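Home | Features | Buying Guides | Archive | Subscribe

Filed under: Shop Floor & Automation

What the First Robot Arm Really Costs

The quote from Trokano ran to two pages, and the arm itself took up one line. Everything else was on the second page: mounting plate, gripper, wrist camera, safety stop, training, freight. Buyers at small firms tend to read the first page closely and skim the second. The budget usually goes wrong on the second.

Fludberg, a parts packer that bought its first arm in October, set aside money for the machine and one gripper. It ended up paying for a second set of fingers, a heavier table and 13 hours of outside help. None of these were big items. Together they used up the reserve before the arm had packed a single order.

Simulation is now a regular line in these budgets, and it is one of the cheaper ones. Coson charges 600 dollars a month for a seat, and a buyer can try a gripper on small parts before ordering it. Fludberg ran its trial for two months and changed its mind about finger width along the way. The work is plain tabletop stuff – a small cube, a square pad, a gripper coming in over them with its fingers open.
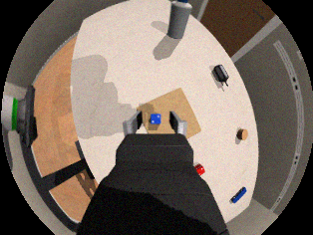 Planning the first year

Ask for delivery dates in writing, for the accessories as well as the arm. Esposito, which installs for several makers, tells customers to allow nine weeks from deposit to first run, and longer if the floor needs work.

Put spare fingers and cables on the first order. Bought later, they carry their own freight charge and often their own minimum.

Find out who will look after the machine on a normal shift and pay for that person's training up front. A service contract covers breakdowns. It does not cover moving the arm to a new job, and most shops want to do that within the first year – sometimes sooner.

Contact the editors | Copyright 2026 | Back to top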